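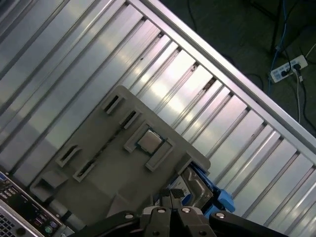
*Fig. 1. Component tray on the slatted aluminium rack, processor seated in the square holder.*

# Unit 2: Trays, holders and handling bare parts

Handout for the bench assembly course. Read it before the practical and bring it with you. The work on memory and cooling is in the next unit and is left out here.

## Why parts have their own places

A desktop processor is small, flat and easy to damage. Left on a bench top it can slide, get leaned on or be picked up by the wrong face. A tray with shaped pockets holds each part by its sides and keeps it the same way round every time, so the person (or machine) taking it out knows where its edges are.

The tray in Fig. 1 is plain grey plastic with a matt surface and rounded corners. It has three kinds of place moulded into it:

- narrow slotted pockets, with a raised rim round a thin opening
- a wider, shallower rectangular recess with a raised lip
- a square holder with L-shaped corner walls and gaps between them

We will spend most of this session on the square holder.

## The square holder

Look at the walls in Fig. 1. They stand at the corners and leave gaps between. The corners do the locating: a square part cannot turn or drift if all four of its corners are held. The gaps leave room for fingertips or a tool to reach the edges of the part. A pocket with a full wall all the way round would locate the part just as well, but you would have to pry it out.

The chip sits slightly proud of the grey plastic around it. Check for this when you choose a tray. If the top of the part is level with or below the walls, a suction tool may foul on them before it makes contact.

## Parts of the processor

**Heat spreader.** The silver metal plate on top. It protects the silicon beneath and carries heat to the cooler. You may touch its sides. Keep fingers off the top face, as skin grease has to be cleaned away before thermal paste goes on.

**Substrate.** The thin board the spreader is fixed to, visible in Fig. 1 as a green edge round the silver. The contacts are on its underside. Some types have flat pads and others have pins. Neither should be touched.

**Orientation mark.** Usually a small triangle or notch at one corner. It must agree with the mark on the socket. Find it before you lift the part, while both your hands are free.

## Slots and recesses

A narrow slot suits a thin part stood on its edge. Standing parts up saves room and leaves the upper edge free to grip. The weak point is tipping, so the opening should be only a little wider than the part. If you can rock the part with one finger, it is in the wrong slot.

A shallow recess suits a part laid flat. The lip stops it sliding but does little to fix its exact position. Do not rely on a recess where orientation matters.

## The rack underneath

The tray rests on a panel of long parallel aluminium slats, with an outer bar along the side and short cross-pieces joining the two. Racks of this sort are easy to wipe down and stay flat, but they have two drawbacks that you should plan for.

1. The surface has grooves. Small screws roll into them. Put screws in a lidded pot, never straight on the slats.
2. Bare metal conducts. Do not lay a powered board on it. Do not put a processor down on it either, even for a moment – it goes in a tray or in its original packaging.

Grey plastic is not a sign that a tray is safe for static-sensitive parts. Colour tells you nothing. Look for the marking on the tray or ask at the stores hatch. The Imeck trays and the Honent trays look alike from a distance and are stored on separate shelves.

## Practical: moving a processor from tray to tray

Work in pairs, one handling and one reading out the steps. Swap at the end. Use the practice processors from the box marked Wultari, which are dead and can be dropped without cost.

1. Put on the wrist strap and clip it to the earth point.
2. Set the two trays side by side, square to the edge of the bench.
3. Find the orientation mark and say aloud which corner it is in.
4. Take the part by two opposite edges, through the gaps in the holder.
5. Lift straight up. Do not tilt it to get it started.
6. Lower it into the second holder without pushing. It should drop in under its own weight.
7. Check that it is level at all four corners.

If it will not drop in, lift it out and look at the corners. Plastic swarf is the usual cause. Pressing harder is how pins get bent.

Allow around 21 minutes for both partners. Write down any transfer where the part had to be set down twice.

## Questions to prepare

- Which features of the square holder would you change for a part with pins?
- Where would you keep the processor while cleaning its tray?
- Would a deeper recess help or hinder someone wearing gloves?

Bring written answers. Half a page is enough.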